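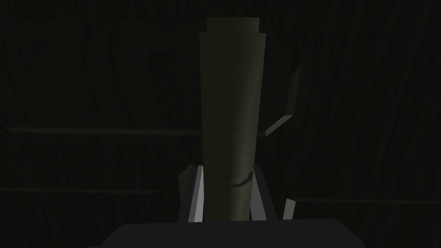
Sim view, olive upright between the fingers. Thin dark line low on the part -- see item 3.

DOOR TASK SAFETY CHECKLIST, with comments
Project: Aromlow door set
Filled in by: Awuor Mutiso
Reason: gripper pushed into door panel, force limit didn't trip

1. Run stopped and locked before review
OK. Stopped from the console. Took two tries, first stop command was queued behind the motion. Needs its own ticket.

2. Force limit set and loaded
FAIL. Sheet says 55 N. Config that loaded says 61. Somebody edited the Kariuki profile and didnt bump the version. Put back to 55.

3. Grasp object mesh
COMMENT. Dark line runs roughly level across the lower trunk. Seam or crack, can't tell from the render. Check mesh before anyone reuses it. Not blaming it for the door fault.

4. Fingers open on approach
OK. Open, wide gap, over the left panel. No complaint about the opening. Height is another matter, see 6.
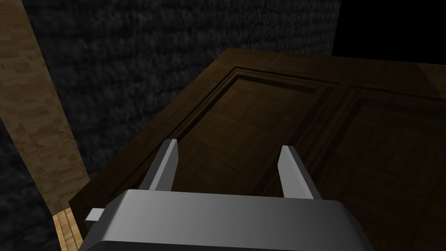

5. Collision shapes match what's drawn
FAIL. Door collides as a flat slab. The render has recessed panels and stepped molding, the collision shape has none of it. So the planner thinks it has clearance over the molding and it doesnt. Same shortcut is in the Dreltby door, please look.

6. Standoff height
FAIL. Measured from the slab, so wrong wherever the molding stands up. Raise it until 5 is fixed. Re-check at the stile between the panels, thats where the log shows the hit.

7. Finger tips clear at hold pose
OK for this pose only. Tips not touching anything. Do not sign off the full path from this.

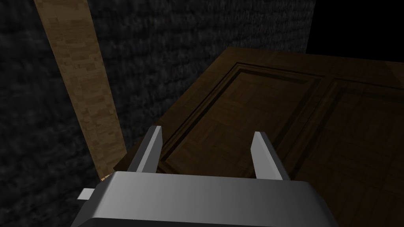

Prenley, 29 Dec 2023
Second pass, same checklist, after the force limit went back to 55. Replayed seed 52. Limit tripped where it should. Then a batch of 1,000 with the old standoff, and there are still contacts in the log, just softer ones. So the limit works and the geometry is still bad. Not closing this.

8. Two-arm passage between the doors
HOLD. Left gripper comes up close in front of the inner face of the left door, right one reaches for the low part of the dark door. Not much room for either

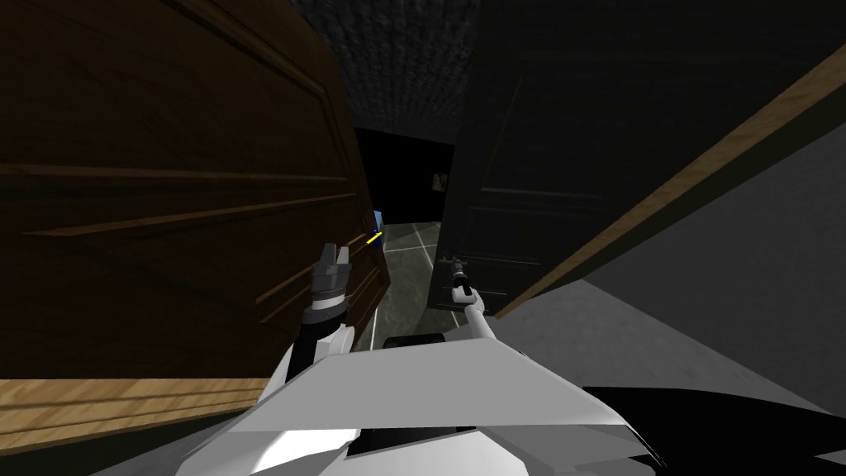 and the arm-to-door check only covers the right side. Left forearm was left out of the pair list. Add it, then rerun. No two-arm runs until then, including "quick" ones.

9. Stop command priority
OPEN. Same problem as item 1. Stop has to jump the queue.

10. Hardware release
NO. Nothing from this profile goes to the real arms. Next review in March, sooner if 5 and 8 are done -- send me the log, not a summary.

Signed: A. Mutiso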